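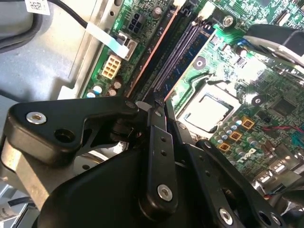
The green motherboard, with the case open.

I've been meaning to write about keeping old things going, and a rainy Friday, January 30, 2026 seems as good a day as any. My desktop is getting on in years, and every time it slows down, somebody kindly suggests I just buy a new one. I could, I suppose. The one I liked at the store in Flusholm was $209 on sale, and I stood there looking at it for a good long while before I went home without it.

I grew up in Liltthorpe in a house where the toaster was older than I was, and I think that sort of thing stays with you. We had a drawer full of odd screws and fuses and bits of string, and I have the very same kind of drawer now (my kids roll their eyes at it). Last September I spent 10 evenings on a wobbly kitchen chair that cost me $5 at a yard sale, and I'm sitting on it as I type this – it still creaks, but it's a friendly creak.
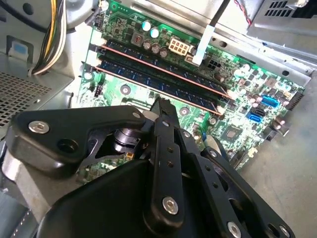

What I'm fixing next

The winter coat comes first, the blue one with the torn lining, and I've already picked out a lovely striped cotton for it. Then there's my grandmother's radio, which has hummed on every station for 60 years and may go right on humming for all I know. I'd love to hear what you're holding on to at your house, so do leave me a comment – I read every one, usually over my second cup of coffee.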